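Wistthorpe workshop passes 1,386 recorded tasks in its push to teach a robot household chores

Local news | July

The long front room at Okberg's workshop in Wistthorpe used to be where the firm showed off its kitchen fittings, and anyone who bought a cupboard door there in years past will remember the big windows and the draft. These days the same room is given over to a different line of work. Since the spring a small crew has been spending its days moving jars, cups, stands and other bits of household stuff from one spot to another with hand-held grippers, and saving a recording of every single try so that a learning system can study them later on.

The project is called Dovus, and this month it reached 1,386 finished recordings, which the team marked with a pot of coffee and a very large plum cake before going straight back to work. Okberg is running it together with Lại, a young software firm that moved into the upstairs offices last year and handles the learning side of things. Okberg supplies the room, the tables and most of the hands.

The idea is simple enough to explain over a cup of that coffee. A person holds a gripper much as you would hold a pair of kitchen tongs, and does an ordinary job with it, such as picking something up, turning it and setting it down. A camera on the gripper records the job from close up. Do that enough times, with enough different things on the table, and the system begins to pick up on what the jobs have in common. The hope is that a robot arm fitted with the same kind of fingers could then do the jobs without a person holding on. 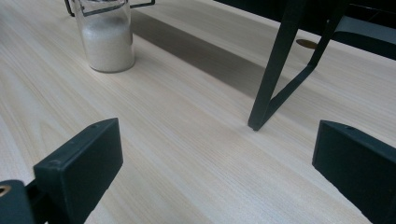
What takes the time, the team says, is variety. It would be easy to set out the same things in the same places all morning long and run up a big number by lunch, and in the first weeks that is more or less what happened. The system learned those layouts very nicely and then fell apart when somebody slid everything over by the width of a hand. Of the early recordings, 403 were set aside for being too much alike, and there was a fair bit of grumbling over it, as you can imagine, after so many hours on the shop floor.

So the rules were changed. Each worker now rearranges the table between tries, and the blinds go up and down through the day so that the light falls differently in the morning than it does at four o'clock. Clumsy tries are kept too, so long as the job gets finished in the end. A slow reach or a second go at a grip can be every bit as useful to the software as a smooth one – perhaps more so, according to the people upstairs, who would like the robot to know what to do when its own first try goes wrong.

The target for each worker is 100 recordings per shift, and most people get there with time to spare once they have the knack. New starters are given a full day just to play. They are told to go slowly, to keep the fingers in view of the camera, and to finish one movement before beginning the next. One of the more experienced hands compared it to learning to eat with chopsticks in front of your in-laws, and said the wrist gets tired long before the patience does. There are 2 breaks in every shift for that reason, along with a stretching chart by the door that somebody has decorated with stickers.

Much of the crew came over from the fittings side of the business, and Okberg says that has been a real help. People who have spent years handling hinges and handles have a feel for how things tip and slide, and they tend to notice when a job is being done in a way no one would do it at home. Several of the tasks now on the list came from their suggestions over lunch, including a whole group about shifting things out of the way to get at something behind them.
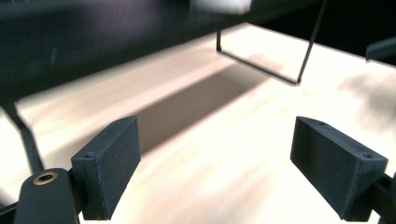
The view from a hand-held gripper over a pale wooden surface at Okberg's Wistthorpe workshop.

Lại checks the recordings upstairs, usually the next morning, and sends down a short list of what it would like to see more of. Lately the list has leaned toward thin and awkward shapes such as wire stands and slim legs, which are hard for a camera to make out and harder still to grip in the right place. Shadows come up a good deal as well. A strong one lying across a table can throw the system off quite badly, and the team has been asked to leave plenty of them in for that very reason.

Not everyone in Wistthorpe was sure about the project when the sign went up in the window, and there were some worried questions at the open evening in the spring about what it might mean for jobs. Okberg says the fittings business carries on as before in the rear of the building, and that the recording work has let it take people on through what is normally its quietest stretch of the year. Both firms say they see the first uses in homes where somebody has trouble lifting or reaching, though they were careful to add that a working robot is a good way off yet, and that tidying a single table is quite enough to be getting on with.

For now the front room will stay in use through the fall. The next batch of tasks moves on from tables to shelves and drawers, and the crew has asked townspeople to look through their cupboards for items they no longer need. Odd sizes are very welcome, and so are lids that have lost their pots – there is a box just inside the front entrance, and it has been filling up nicely. Anything with a sharp edge or a cracked side should please be left at home.

The workshop plans to open its doors again once the shelf tasks are under way, with a chance for visitors to pick up a gripper and have a go themselves. Children will be able to try it as well, on a lower table, and Okberg says there will be more cake.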